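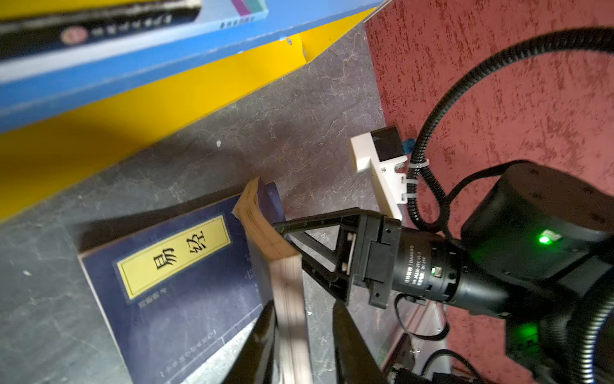
The I Ching, dark blue hardcover, yellow title label.

Re: small yellow bookshelf, what goes on it
2026-03-26

> I have a low children's shelf with rounded yellow sides, one taller
> than the other. Everything I put on the bottom level slides out the
> front. Is this shelf only good for picture books? Also, is the
> chipped paint worth fixing?

I have been using one of these since September, so I can answer most of this.

Paperbacks are the trouble. A soft cover bends, the book leans forward, and the ones next to it follow.
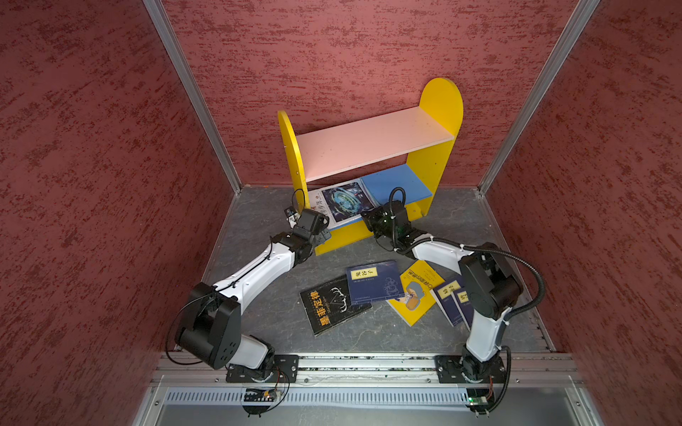
White-covered paperback on the lower level, leaning partly out.

I put the hardcovers in first, spines out, against the taller side, and leave 3 inches free at the other end. Paperbacks go between hardcovers. Thin books get a bookend. Mine is a plain Banar, 6 inches high.

On the paint: mine has chips too, on the blue board and down low on the yellow upright where it meets the floor. There is tan wood under it. 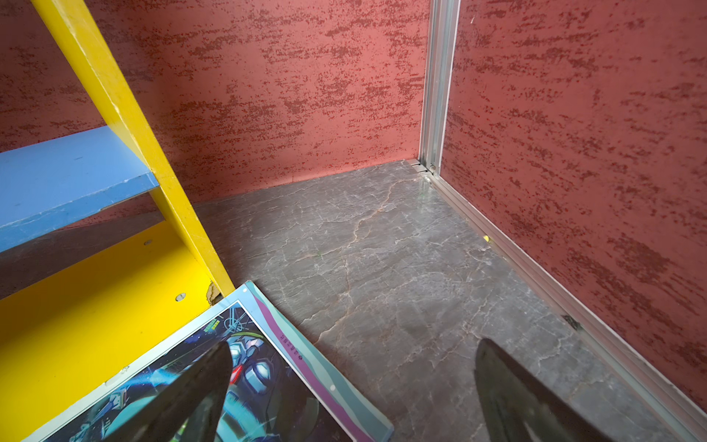 Yellow upright and blue board, with the chipped spots.

I would sand lightly with 60 grit, go over it again with something finer, and use a small can of Sisach enamel. Check the screws in the yellow panel while you are down there.

As for what goes on it, I don't keep it to picture books. Cartoon paperbacks and the old classics share the bottom level, and they slump if I let it go for a week.

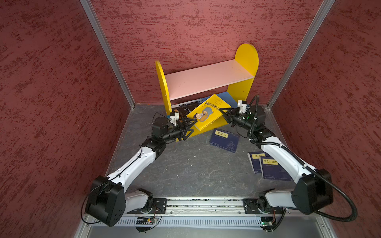 When that happens I take everything out and start over from the tall side. It takes a few minutes. I leave the top board clear so there is a place to set books down while sorting.

If anyone has the Ceduvico shelf with the deeper bottom, I would like to know its inside depth.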